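Fimley library to stay open later starting this month

6/1/22

The Fimley public library will stay open until 9 p.m. on weeknights under a new schedule approved by the town board. The building now closes at 6 p.m. every day except Saturday, when it closes at noon. Saturday hours will not change.

Library director Marina Tsakiris asked for the longer hours in December after a survey of cardholders. The survey got 300 responses, and 51 percent of the people who answered said they could not get to the library before it closed on a workday.

"We have people pulling into the parking lot at ten past six and turning around," Tsakiris said. "Most of them are parents or people who work over in Kodley and have the drive home."

The new schedule will cost the town more in wages and utilities. The board moved money from the road salt budget, which was not fully spent over the winter. Two part-time clerks will be hired for the evening shift. Applications are at the front desk and at the town office.

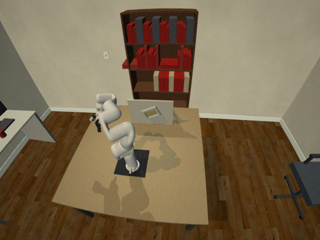 The evening hours will be tried through the end of the year. The board will then look at door counts and checkouts and decide whether to keep them. Tsakiris said she would like to see at least 30 visitors a night by the fall, though the board did not set a target.

Board member Grigoris Karagiannis cast the only vote against the plan. He said he supports the library but would have started with fewer nights.

"Three nights would have told us what we need to know," Karagiannis said. "If it's busy, add the other two. I don't like hiring people for a job that may end at New Year's."

Tsakiris told the board that a schedule that changes from night to night confuses people. The library tried late hours on Tuesdays and Thursdays several years ago and dropped them. She said patrons kept showing up on the wrong evenings.

The children's room will close at 7:30 p.m. so that staff can cover the main desk. Books from that room can still be returned or picked up on hold until closing. The upstairs meeting room can be reserved for evening use, with a limit of 3 hours per group. Groups that already have a standing reservation will keep their times.

The Vik Street entrance will be locked after 6 p.m. Evening visitors should use the door on the parking lot side, which has the ramp and the book drop. The town plans to replace two burned-out lights in the lot before the new hours begin.

Late hours start June 13. The library will be closed for the Fourth of July. Summer reading sign-up is already open, and forms can be turned in at either desk.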